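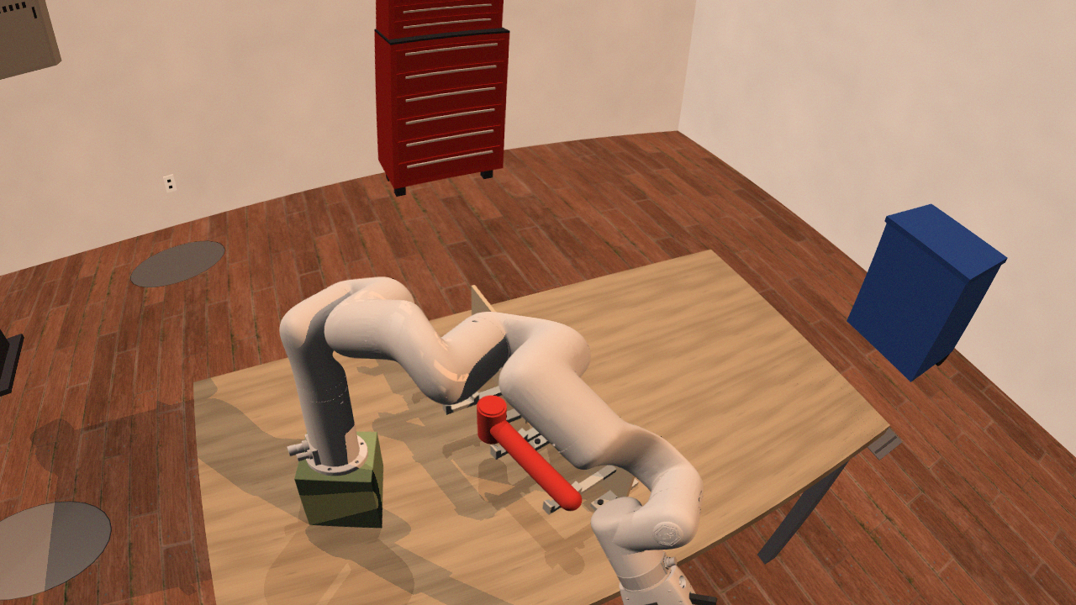 1/ ok thread. switching a small restaurant's reservations + table management system over in the middle of August. would not recommend the month. would recommend the switching. notes while I still remember any of it

2/ background: we run one place, Moreira. lunch and dinner, small bar up front, patio when the weather plays along. Old booking setup was a paper diary plus an online widget that emailed us. the emails went to an inbox on the office computer. the office is upstairs. you see the problem

3/ so twice a night someone ran up the stairs, wrote the new ones down in the diary, ran back. Handwriting varied. There was a party in the book one night that just said "Dave's?? no nuts"

4/ looked at 2 systems seriously. Flondon and Maltitz. Both did online booking, floor plan, guest notes, text confirmations. Flondon was prettier. Maltitz let us hold back tables for walk-ins by time slot and that was the whole decision for me, we live off walk ins before 7

5/ price difference was small enough that I stopped thinking about it. what I should of thought about harder: per-text charges. Every confirmation, every reminder, every "your table is ready". First month we sent 1,530 texts. the bill was fine but I was not expecting a bill

6/ turned off the "thanks for dining with us" one straight away. people get enough texts

7/ IMPORTANT if you're moving from paper. Do not type in the whole diary yourself in one sitting at midnight. I put an entire page of bookings in on the wrong day. found out when a couple turned up for an anniversary dinner and we had them down for the night after

8/ we squeezed them in at the bar end, sent over dessert, they were lovely about it. I aged

9/ better way, what we did for the second half: one person reads out loud, the other types, then swap and check it back. Boring. Took an afternoon. zero mistakes that I know of

10/ floor plan. Draw it the way servers talk about it and never mind how the room looks from above. our table 9 is next to table 14 for reasons lost to history and I tried to renumber everything to be "logical". Lasted one service. Kitchen was sending plates to the old numbers all night. put it all back the next morning

11/ turn times!! default was 90 min for every party size. no. Our twos are gone in an hour and a bit at lunch, a six on a weekend night will sit there till you start mopping. set them per party size AND per service or the system will happily book you into a wall

12/ also leave a gap. it let us seat the whole room at 7:00 because every table was technically free at 7:00. Kitchen got everything in one go. Chef did not speak to me until 9:30 and then only to ask for tape

13/ fix is called pacing in Maltitz, some others call it covers per slot or flow or whatever. You cap how many people can book each 15 minutes. we started too tight, had gaps, loosened it a bit every week. still fiddling tbh

14/ no-shows. the thing everybody asks. we take a card for parties of 5 or more, no charge unless they don't turn up. Got some grumpy phone calls the first couple weeks. then it went quiet. Smaller tables just get the reminder text

15/ reminder goes out 24 hours ahead. tried same-day first and all it did was tell us at 4pm that the table was cancelled. day before gives you a chance to refill it from the waitlist

16/ the cancel link in the text has to be ONE tap. ours originally went to a login page. nobody is making an account to cancel a pasta dinner, they just don't come

17/ guest notes. Please agree on rules for these before you let the staff loose. Guests can ask to see what you hold on them, so write like they're reading over your shoulder. Allergies, likes the corner, uses a wheelchair so keep the chair out, fine. "cheap" is not fine. I deleted a few

18/ and allergies go in the allergy field NOT in the notes. The notes don't print on the ticket. the field does. we learned this in testing thank god

19/ connecting it to the till. Our till is Vastanness, and the two do talk to each other, but only one way. seating a table opens the check. Closing the check does not free the table. So the host stand thinks the room is full while there's four clean empty tables in front of it

20/ support said it's "on the roadmap". For now whoever clears the table taps it free on the tablet. They forget maybe one in ten. host just looks up and checks the room, old technology, very reliable

21/ wifi. the patio dropped out constantly. Bought one more access point, stuck it by the back door, done. Do this BEFORE you go live, I did it after, during, in the rain

22/ offline mode exists but read what it does. Ours shows you the bookings from the last time it synced, and new online ones don't appear till it's back. So print the evening's list at 4:30 every day. I still do it. the staff make fun of me and then they all use the printout

23/ training. the vendor's video was long and mostly about reports. What worked: opened the demo site on the tablet, everyone took a turn being the host while the rest of us walked in the door being difficult. "we're four but really six". "can we sit outside, oh it's cold, can we sit inside". took less than an hour, people laughed, people learned it

24/ the phone still rings. I figured online booking would kill the phone, nope. Older regulars, anybody with a stroller, anyone who wants to ask about parking. Someone has to enter those by hand while holding the phone with their chin so make sure the add-booking screen is quick. count the taps in the demo!!

25/ things I'd ask any vendor now: can I export my guest list as a plain file. what does a text cost. what happens if the internet dies at 8pm. who picks up the phone on a weekend night. can I block one table without blocking the whole slot

26/ export especially. The place down the road wanted to leave theirs and got sent a pdf. a PDF. of names

27/ would I go back to the diary? no. I know at noon what dinner looks like, prep is closer, I staff better, I don't run up the stairs. the diary is on the shelf in the office, I did look up Dave in it last week. still no idea

28/ someone already asked about deposits for big private parties, that's a whole different mess, will do seperately when we've got through the weekend. Have to go, deliverys at the door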